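Open afternoon at Briso

I finally got myself over to the Briso open afternoon in August, and I'm so glad I did! Zuweira Ofori drove (thank you, Zuweira, and sorry about the detour through McIntyre) and we walked in with 59 other people, most of them heading straight for the coffee.

The demo bench was where I parked myself. Amerley Quansah runs the handling group there, and she let us stand close enough to ask silly questions, which I did.
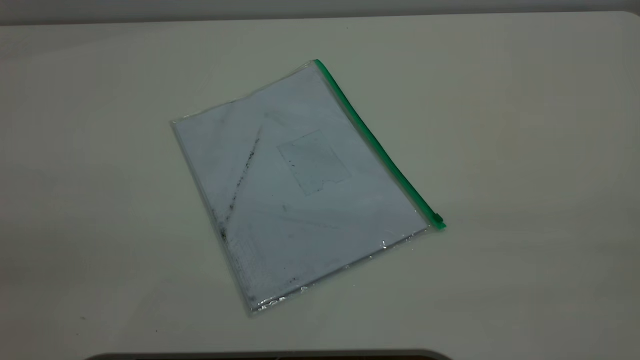 Amerley's group wants a robot that can pick up the flat, floppy stuff people keep in desk drawers. I'd figured heavy things would be the hard part, but no, she says give her a brick any day. Clear plastic is a pain because the cameras tend to look straight through it, so a pouch like the one with the green zipper and the smudgy paper inside is a proper test. I asked if the bright strip helps and she said a little, though she doesn't want the software leaning on it.

They're at 110 different items now and hope to add more before the Ritlow visit. Zuweira wants to go back for that one, and I've already said I'll do the driving. Parking is 2 dollars, bring coins.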